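Two cameras, one virtual house, and way too much coffee

Tuesday, March 10, 2026

So I finally did the camera comparison I've been promising since I first got Gikulari running. If you're new, Gikulari is the little home simulator I use to try things before I let them anywhere near the real arm on my desk. You drop a robot into a pretend house, bolt whatever you like onto it, and nothing breaks except your patience.

The question was simple enough. I have two camera setups that I keep switching between. One is the Darwish, a wide lens on a tall mast looking down at everything. The other is the Jundell, narrower, sitting low down by the wrist and going wherever the arm goes. Both have simulated versions that I've tuned to act like the hardware (close enough for me, anyway). I wanted to know which one makes it easier to find small stuff and get a gripper onto it, and I wanted to stop changing my mind every weekend.

I ran 200 tries split evenly between the two, over 4 evenings. Same house, same controller, same parallel gripper, and the small objects got shuffled after every run. I kept a spreadsheet going and drank far too much coffee next to it.

The Darwish is lovely for getting around. It sees the doorways, it sees the floor, and my planner hardly ever gets confused about where the walls are. What it's bad at is anything little. At the resolution I run (low, my graphics card is old!), a bowl across the room is a handful of pixels, and if it's dark and the floor is dark too, good luck. The detector would catch it, drop it, catch it again, and the base would sort of shuffle back and forth like somebody who forgot why they walked into the room.

The Jundell has the opposite problem. Once the arm is near the thing you want, it's great, and my grasps were cleaner right away. Getting near it is another story. Any time the wrist turns, the view fills up with wall or window, and the controller has to remember where the target was. Mine has the memory of a goldfish. I ended up adding a 6 second timeout so it would give up and look around again, and that helped more than all the clever stuff I tried before it.

Something I hadn't planned on was how much the edges of things matter. Window frames, door trim, counter corners – all those long straight lines eat up the detector's attention. I had a whole evening of misses that came down to it being very sure a strip of trim was a handle. I've now got a rule that ignores anything longer than the gripper could sensibly grab, and it's crude, but I'm keeping it.

The gripper barely came into it, by the way. I'd been blaming the fingers for months and was this close to ordering softer pads. Going back through the failed runs, most of them had gone wrong well before the fingers started closing. The arm was just aimed at the wrong spot. So I'm holding off on the pads and putting the money toward a better graphics card.

Where I've landed for now is using both: mast view until the target is within reach, wrist view after that, with a little overlap so the handoff isn't so jumpy. It's slower per frame and my fan sounds like a hair dryer. I also want to try the Follia controller, which is supposed to handle two video streams without choking, but the setup guide is a mess and I only got as far as the second page before bed. If anybody has it working with Gikulari, please leave me a comment with your config file, I will be so grateful.

Next up is lighting. I've been leaving the time of day on whatever it happens to be, and I think that's been muddying my numbers, so I'll be fixing that and rerunning a batch in May when work calms down.

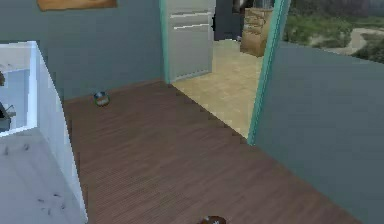
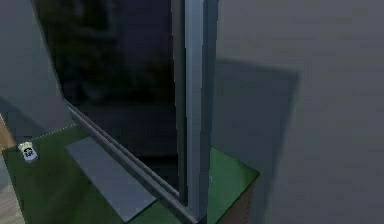
Gikulari house: wood floor and open doorway first, then the can on the green counter by the dark window.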